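The Repair Promise Gets a Closer Look

By Karine Sawatzky

The letter that came with my mother-in-law's new dishwasher said it would be "supported for life." It didn't say whose life. I called the 800 number on the back, waited through 18 minutes of piano music, and was told by a pleasant man that the phrase referred to the expected service life of the product. How long was that? He'd have to get back to me. That was in December, and my phone hasn't rung.

Long-life pledges are everywhere this winter. Kettles have them. So do backpacks, vacuum cleaners and at least one brand of garden hose. The pitch is that we, the guilty owners of drawers full of dead chargers, can finally buy a thing once and be done with it, and pay extra up front for the privilege. I would love for this to be true. I have been reading the small print instead.

Take Minik, which sells a toaster for more than four times what I paid for mine. The company promises that every part can be replaced at home with one screwdriver. I bought the toaster. I own the screwdriver. What I can't get is the lever, the part most likely to wear out, because the Minik store lists it as "coming soon" and has done so since the product went on sale. The crumb tray, on the other hand, is available in five colors.

Landeg, a maker of washing machines, does better. It keeps parts in stock and puts its manuals online, free, with drawings a normal person can follow. But a replacement drum bearing costs enough that the local repair shop tells most customers to think twice, and fitting it means taking out nearly everything else first.

"People come in holding the warranty card like it's a lottery ticket," says Yvette Gosselin, who has fixed appliances in Ledwood since she left high school. "I read it with them. We get to the second page and they go quiet."

Gosselin's shop has one bench, two chairs and a wall of belts sorted by a system she refuses to explain. She charges for labor by the half hour and will tell you on the phone if your machine isn't worth the drive. Of the brands that advertise repair most loudly, she has a favorable opinion of one, and she asked me not to print which because she doesn't want to be quoted on their website.

There's a fair argument on the other side, and Pieter Kekana makes it well. He spent years buying parts for a manufacturer before he started advising smaller ones. Keeping spares for a discontinued model means paying for a warehouse, he says, and the customers who swear they want repairs tend to drift away once they see a new one on sale. He once helped a client set aside 500 replacement motors for a hand mixer. When the lease on the storage space ran out, 406 of them were still in their boxes.

I believe him. I also notice that the motors were priced at a little over half the cost of the mixer, and that you had to mail in a form to order one. I wouldn't have done it either.

The bigger question is whether anyone can tell, on the day of purchase, what will last. Manufacturers say they can, and they point to their testing. Doors get opened and shut thousands of times, buttons are pressed until they quit, and the total goes on the box in large type.

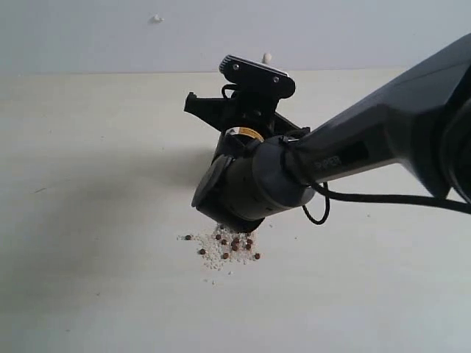 A Piper arm over a white tabletop.

Iman Gaber, who wrote test plans for kitchen goods before moving to teaching, finds those totals hard to take seriously. A hinge in a lab doesn't get a toddler hanging off it. It doesn't get bacon grease, or a move across the state in the back of a pickup. She also points out that a company picks which part to test. "You'll hear all about the hinge," she says. "Ask about the seal."

So I asked Onico about the seal. The company's countertop oven has a door rated for a number of openings I'd need several lifetimes to reach. A spokeswoman, Berenice Quintero, said the seal was "designed to the same high standard" and sent me a brochure. The brochure is about the hinge.

None of this means the cheap stuff is a better deal. My own toaster, the old one, has a dial that does nothing and a smell I've stopped mentioning to guests. And some of the new laws requiring companies to sell parts may help, once somebody decides what counts as a fair price for a rubber ring. Gosselin isn't holding her breath. She buys broken machines and strips them, which is how she came to have the only Landeg door latch in the county the week I visited.

Before paying extra for a promise, she suggests trying to order a part for the thing you haven't bought yet. Look up the price, and see whether it's in stock. I did this for six products on my list and got as far as the checkout page with two.

My mother-in-law, meanwhile, likes her dishwasher very much. It's quiet. She has put the letter in the drawer with the chargers.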